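Pedido 23-Rarkach: máquina de lavar louça para a meio do programa e o programa Eco não aquece
Estado: resolvido (em observação)
Aberto em: 11 de maio de 2026
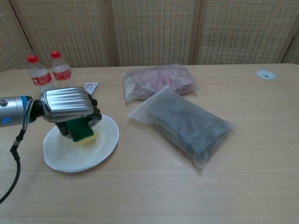 Esponja e prato branco na mesa.

Descrição inicial

Bom dia. Escrevo em português porque vivo cá, mas não é a minha primeira língua, por isso peço desculpa se algum termo técnico não for o certo. Tenho uma máquina de lavar louça Fledix, modelo de encastrar, comprada em novembro na loja Gultine. Até há pouco tempo trabalhou bem. Agora o programa Eco começa normalmente, enche de água, lava durante algum tempo e depois para. No visor aparece E6 e a luz do sal fica a piscar. A água fica no fundo da cuba, até à altura do filtro.

O que já fiz antes de abrir o pedido:
Desliguei a máquina no quadro e esperei 13 minutos. O erro desapareceu, mas voltou na lavagem seguinte.
Limpei o filtro e a rede fina. Havia um pouco de gordura, nada de grave.
Verifiquei a torneira. Está aberta até ao fim.
Enchi o depósito do sal, embora não estivesse vazio.

O manual diz que E6 é «anomalia de temperatura», mas não explica mais. Na página em inglês do fabricante o mesmo código aparece como problema de escoamento. Qual das duas explicações é a correta?

Resposta do apoio

Obrigado pelo contacto e pela descrição detalhada. Nos modelos desta série o código E6 é comum às duas situações: a máquina não atinge a temperatura no tempo previsto, ou deteta água a mais na cuba e interrompe o aquecimento por segurança. Para distinguir, pedimos o seguinte:
Retire a água da cuba com um copo e uma esponja.
Inicie o programa Rápido, sem louça e sem detergente.
Indique se a máquina escoa no princípio e se a porta fica morna ao fim do programa.
Pedimos também a versão do software (manter premidas as teclas Início e Meia Carga durante seis segundos).

Atualização do cliente

Fiz o teste. O programa Rápido chegou ao fim sem erro. A máquina escoou no princípio, mas o som da bomba era irregular, como se aspirasse ar. A porta ficou morna, portanto penso que a resistência funciona. Versão do software: 2.13.

Depois repeti com o Eco, também vazia. Parou outra vez com E6, e com água na cuba. Notei que a água volta devagar do tubo de esgoto para dentro da máquina quando a bomba se desliga. Tirei a tampa de baixo do lava-louça e vi que o tubo faz uma curva para baixo antes de entrar no sifão. Não sei se foi sempre assim. O sifão é da marca Aigner e foi trocado há pouco tempo por causa de uma fuga, e pode ser que nessa altura o tubo tenha ficado noutra posição.

Resposta do apoio

Essa informação é muito útil. Se o tubo de esgoto não sobe antes de entrar no sifão, a água suja pode regressar à cuba. O sensor de nível deteta água a mais e o aquecimento não arranca. No Rápido isto nota-se menos, porque as pausas entre fases são curtas. Pedimos que:
Fixe o tubo com uma abraçadeira por baixo do tampo, de forma a que o ponto mais alto fique acima da entrada do sifão.
Confirme que a ligação ao sifão está desobstruída. Nos sifões novos a entrada para a máquina vem às vezes com uma membrana de plástico que tem de ser cortada ou perfurada.
Repita o Eco.

Atualização do cliente

A membrana estava lá, mas só meio aberta – tinha um corte pequeno de um lado e o resto estava inteiro. Retirei-a com uma faca e um alicate. Prendi também o tubo com duas abraçadeiras, no ponto mais alto que consegui. Ao ligar de novo pingou um pouco, apertei a porca e deixou de pingar.

Resultado: o Eco vazio terminou sem erro. À noite fiz um Eco com louça normal e também terminou. A cuba ficou sem água no fundo. O som da bomba agora é regular.

Fica uma pergunta. A luz do sal continua a piscar, apesar de o depósito estar cheio. Isto está relacionado, ou devo abrir outro pedido?

Resposta do apoio

Não é necessário abrir outro pedido. A luz do sal pode demorar alguns programas a apagar, sobretudo quando se enche o depósito sem estar vazio. Se depois de mais 6 lavagens continuar a piscar, verifique se a tampa do depósito está bem apertada e se o flutuador se move livremente. Vamos passar o pedido a «em observação».

Atualização do cliente

A luz apagou-se à segunda lavagem. O erro E6 não voltou. Sugiro que corrijam a tabela de códigos no manual português, ponto 13.2, e que mencionem também o escoamento. Por mim, podem fechar.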